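Progress report to the Shirima Fund: household tidying project, December

I promised you a proper write-up of the open day, so this report is mostly that, with the usual bits on spending and next steps at the end. Sorry it runs a little long!

The open day

We had 74 visitors over the afternoon, most of them from the Patus housing association and the two care providers they work with, plus a handful of parents who had seen the poster. I'd set out too few chairs, so the first talk was standing room only. We ran the simulator live on the big screen from two o'clock until almost everyone had gone home, with the Grallo hand model doing tabletop tasks in our furnished test room. People were free to call out requests, and boy, did they.

The tabletop is where I spent most of the grant this quarter, so that's what I showed first. Small and thin things are still the hard part for us. A flat device with a screen is one kind of problem, and a tiny eraser-sized block or something as skinny as a pencil is quite another – the fingers have to come in low and the table edge gets in the way of the wrist.
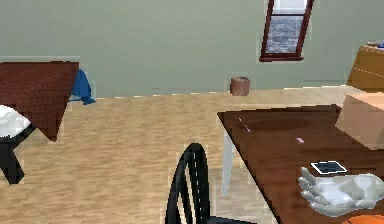 What visitors asked for

The care people wanted to know about floors. I had a whole section ready on grasp planning and they politely let me get through it, and then a woman in the second row asked what happens when something is left down by the wall where her residents walk. Good question, and I went straight to it. The test room has a box on the floor under the window and a dresser with a few small things on top, so we turned the view that way and talked through how the planner picks a route across the open floor and how close it can get to the baseboard.
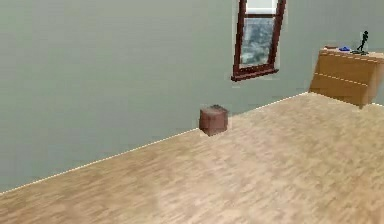
We stayed on that for a good 20 minutes, which threw my timetable out completely, but I think it was the most useful part of the day. Two things came out of it that I'd like to act on. One is that reaching a dresser top and reaching the floor should be tested in the same run, as people do both when they tidy. The other is that visitors wanted to see the plan before the hand moves. We have that display already (I use it every day for debugging), I'd just never thought of it as something to show anyone.

There was some grumbling about the graphics too. A couple of the parents expected it to look like a video game. I explained that we keep the textures simple so we can run a lot of trials overnight, and that seemed to go down fine.

Where the work stands

We've now finished 1000 simulated trials of the tabletop set and 104 of the new floor set. The floor number is low and I know it. The Flinex license came through three weeks later than planned, and I didn't want to start on the old version and have to redo everything. Overnight runs are going again and the queue is healthy.

Spending is on track apart from the room rental and refreshments, where I went a bit over. I've moved the difference out of travel.

Next steps

Before the next report I want to finish the floor set, write the combined dresser-and-floor task, and put the plan display into a shape that a visitor can read from the back of a room. Patus has asked for a second demonstration at their own site and I'd love to say yes, if you're happy for me to use the remaining travel money on it. Could you let me know either way by the end of the month?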